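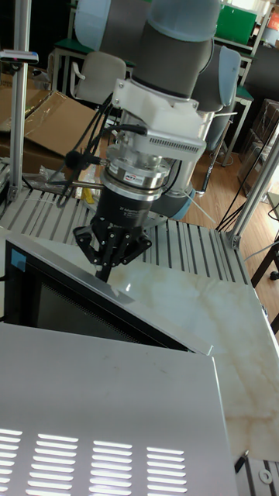
Looking after a small oven or microwave

Unplug it first and let it cool. Open the door fully and wipe the glass on the inside with a soft cloth, warm water and a drop of washing-up liquid. Do not use the rough side of a sponge, it leaves fine scratches.

The vent slots collect more dust than one thinks. I go over them with a dry paintbrush, up to 4 times a year – never with a wet cloth, as water can run inside. Please keep nothing on top that covers the slots. A brushed metal surface should be wiped along the lines and not across them.

My neighbour Catherine Matheson puts a folded tea towel under the open door while she cleans. It catches the drips.
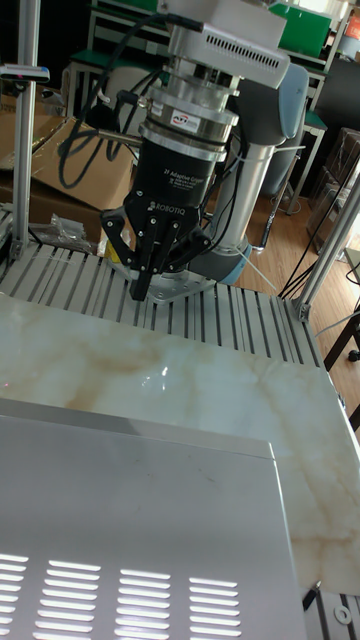
How do I get rid of an old smell?
Put a bowl with water and two slices of lemon inside, heat it until it steams, then wait 18 minutes with the door closed and wipe everything dry.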